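# Kemport Water Users' Association - Minutes, 06/03/2019

Chair: Keir Gillies. Quorum met. Minutes of the previous meeting accepted with one correction (item 4, "inlet" should read "outlet").
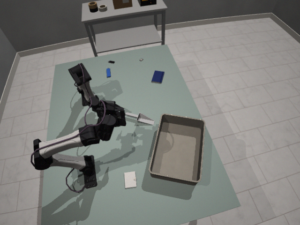 **Which meter reading is used for billing when the main and check meters disagree?** The main meter reading stands unless the difference is over 7 percent, in which case the mean of the two is used and both meters are pulled for testing.

The wording above replaces the old paragraph in the members' handbook. Adopted without objection.

## 1. Pressure on the upper line

Static pressure at the Duvutham Road hydrant was logged at 62 psi overnight. The morning low was not captured - the logger battery failed before the draw began. The chair asked that the test be repeated with a new battery and the logging interval shortened to one minute.

A member on the upper line asked whether the reducing valve had been reset after the flushing. It had not. The setting will be checked against the stamped value before anything is adjusted.

## 2. Pipe replacement, Lò section

The remaining cast iron on the Lò section measures 130 feet, from the gate valve to the culvert. Two options were discussed:

- open trench along the existing line, with the road closed to one lane
- a new line on the north shoulder, old pipe capped and left in place

The second option avoids the gas crossing but needs a longer easement. Gillies noted that the easement drawing on file shows the shoulder as it was before the road was widened. A new survey is required either way.

Moved to request quotes for both options. Carried.

## 3. Meter program

A total of 187 service meters are on the register. Units installed in the first phase are due for accuracy testing. Stirkemia, the testing contractor, has asked that meters be delivered capped, tagged with the account number, and drained. Meters that arrive untagged will be sent back at our cost.

It was asked whether members may remove their own meters. They may not. The bylaws already cover this and no change was proposed.

## 4. Backflow preventers

Annual test forms are still missing for several irrigation accounts. A second notice goes out with the next bill. Accounts without a form by the end of September will be shut off at the curb stop until a passing test is received. The reconnection fee is unchanged.

One member objected to the shutoff on the grounds that the first notice carried the wrong mailing address for returns. Agreed that the second notice will state the correct address in bold and that no late fee applies to this cycle.

## 5. Other business

- The lid on the valve box by the pump house is cracked. Replacement to be ordered, traffic rated.
- The chlorine residual log is to be kept in ink. Pencil entries are not accepted by the inspector.
- Request for a second key to the sample station - deferred.

## Actions

- Repeat pressure log, upper line: Gillies
- Quotes and survey, Lò section: Gillies
- Second backflow notice: office
- Valve box lid: office

Adjourned after item 5.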